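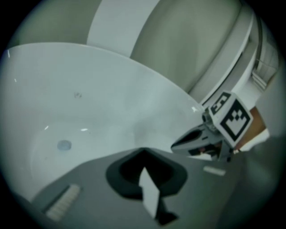
Kavinda Marikar asked that this section state plainly when the softener may be put back into service after installation. The unit may be used once steps 1 through 5 are complete and the bypass valve is in the SERVICE position.

## 4.2 First Fill and Flushing (Sastlow 600 Water Softener)

1. Set the bypass valve to BYPASS and open the main supply.
2. Add 40 pounds of salt pellets to the brine tank. Do not use rock salt.
3. Turn the valve one quarter toward SERVICE. Wait until the sound of moving air stops.
4. Open the cold tap at the bathtub until the water runs clear, then close it.
5. Turn the valve fully to SERVICE and start a manual regeneration.

**Caution:** Do not open a hot tap during steps 3 and 4. Resin dust may enter the water heater.
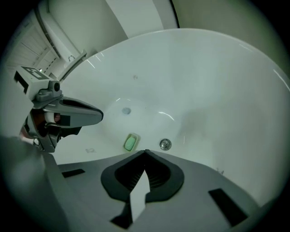
Should the hardness setting be entered before or after the first regeneration, Woo-jin Yook wrote when the draft was reviewed. It is entered before. Hold the SET key, enter the figure from the water test, and release.

**Note:** The Ranholm control head shows the remaining capacity in gallons. A display of 3000 is normal for a new unit. Error code 810 means that the brine line is not connected.
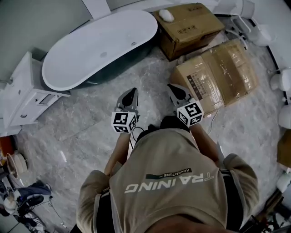
*Navcombe Technical Publications Department*

6. Flush each toilet twice and check the supply connections for leaks.
7. Record the hardness setting inside the back cover of this manual.

For replacement of the Moffat prefilter, see Section 4.3.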